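01/09/2025

I've been meaning to write up the open day at Plendeo since we got home, and now the holidays are over and I'm out of excuses! My neighbor Renata Kurek talked me into it (her son Ksawery is wild about anything with a motor), so off we went to Lokinbridge, with a bag of sandwiches and one wrong turn.

I'd pictured a big showroom, but it was much more like visiting somebody's workshop. Banafsheh Arabzadeh met us at the door and took our group of 12 through to the tables, where people hold a gripper in each hand and do ordinary little chores so the robots have something to learn from. The chore at the table we liked best was tidying a magazine holder, and I could have stood there all afternoon.
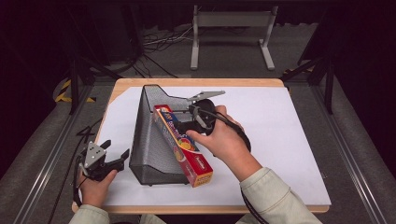
A gripper in each hand, and the red box leaning on the holder.

Ksawery got a turn after that, and so did I, with Reece Hartley coaching us both very patiently. It's harder than it looks! You want to use your fingers and you haven't got any, only two stiff ones that open and close, and I kept coming in too high. Reece told us that he needed around 200 tries before it felt natural, which cheered me up no end.

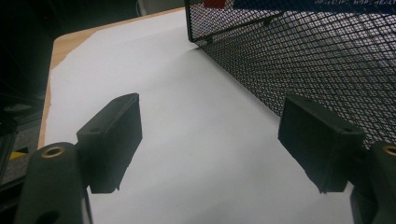
Do you need to know anything about robots to enjoy the open day?

Not a thing; the staff explain as they go, and Renata and I managed fine with none.

The next one is in May, and Renata has already asked me to keep the date free. I'll bring better shoes, and more sandwiches.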